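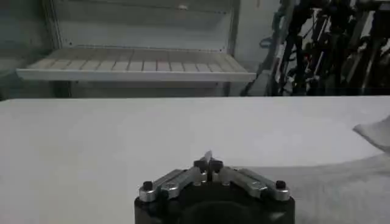 Questions about buying and budgeting for a robot work cell

Most of the people who write to us begin with the arm, and they ask which model and what price. I prefer to begin with the table. The work surface, the shelf behind it, the stand and the cables all take money and floor space, and in my experience they are the lines which are missing from a first budget. A plain white matte tabletop with a gray cloth laid on one side is a simple thing to look at, but it also had to be chosen, measured and paid for. Below I collected the questions we receive most often at Rarnby. If yours is not among them, please write to us.

How much of the budget should be for the arm itself?

We advise to plan for half, and to be glad if it is less. The other half goes to the gripper, the mounting, the computer, the table, spare parts and the hours of the person who puts it together. Customers who spend everything on the arm usually come back in the same year with a second request, and the second request is harder to get approved.

Which gripper should we order first?

For small and thin items, a gripper with two fingers on a linkage is a good first choice. Please look at the fingertips more than at the body. If you will handle paper, cards or flat packaging, the tips must meet well when they are nearly closed. Ask the seller to send you the drawing of the tips, and ask if they can be changed without opening the housing. We once waited 21 days for a pair of tips that cost less than the shipping.

Do fabrics need a different gripper from rigid parts?

Not always. Folding or moving a cloth can be done with the same two fingers, but slower, and the tips wear in another way. If fabric is your main work, test with your own fabric before you sign. A sample from the seller's drawer is not the same.

What size of table do you recommend?

For one arm of the small class, a table 120 cm wide is comfortable. Take a matte surface if you use cameras, as a glossy one gives reflections and you will lose time with the lights. Check also the legs. A table which is good for an office can shake when the arm stops quickly.

Should we buy two arms at once?

Only if the task needs two. Many groups buy a pair because there is a discount, and the second one waits in its box until the warranty is almost finished. If you think a second arm will come later, reserve the place for it now: the floor, the power outlets and the path for the cables. These cost little at the beginning.

How long does delivery take?

Our own units ship from the Hollon warehouse, and you should count up to 93 days from the signed order. Orders placed in January are usually faster. Stands and brackets come from Kusberg and arrive separately, so please do not book the installation until you have both confirmations in your hand.

What spare parts should be in the first order?

We put these in every quote, and you can remove what you do not want:
4 pairs of fingertips
one complete set of pivot pins and screws for the linkage
one set of cables in the full length
one spare camera mount

Can we lease instead of buying?

Yes, for the arm and the controller. The gripper and the tips are sold only, as they come back too worn to use again. The lease price includes one service visit per year. Travel to sites outside our region is charged extra, and for the Huaranga site we give a separate price.

Who will check our plan before we order?

Send it to Hanna Holovko in the planning office. A drawing by hand is enough if the measures are written on it. Please mark where the door is and how wide it opens. She will answer with a list of questions and a first estimate. The estimate costs nothing, and you are not obliged to order after it.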